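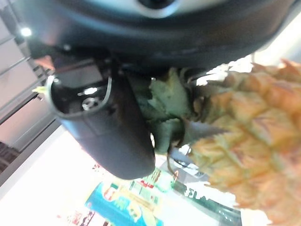

Pineapple, close up.

The Drostgate Joint Monitoring Office confirms that the ceasefire along the Nelwood line entered its second month in March. Our observers recorded 6 violations in the latest reporting period. All involved small-arms fire, and there were no injuries.

Both commands have agreed to move heavy artillery farther from the Rana crossing. Five batteries have left their positions so far — each departure was checked by our patrols.
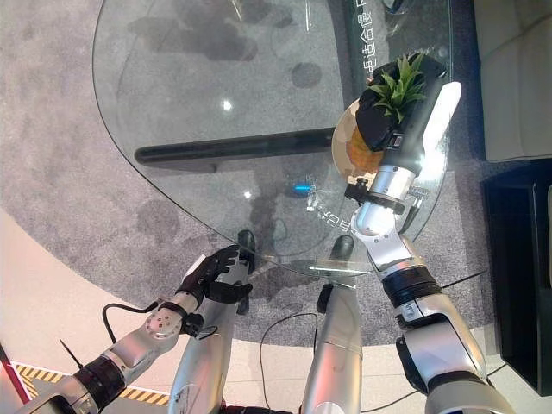

Mine clearance on the Sirell road continues. Teams have removed 2,907 explosive items from the road and the fields beside it. Residents should stay on marked paths and report any suspicious object to the nearest post.

The Rana crossing is open to civilians on foot from 6 a.m. Drivers must wait until the eastern lane has been cleared. A separate notice will give the date.
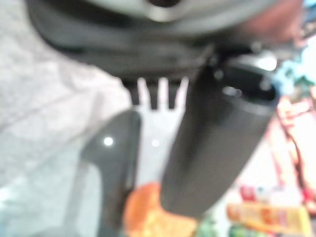
Gripper over a work surface.

Bhupendra Rastogi, head of the office, met officers from both sides at Nelwood. They discussed the exchange of 100 detainees. Talks on the list of names will resume in Drostgate — no statement will be issued before then.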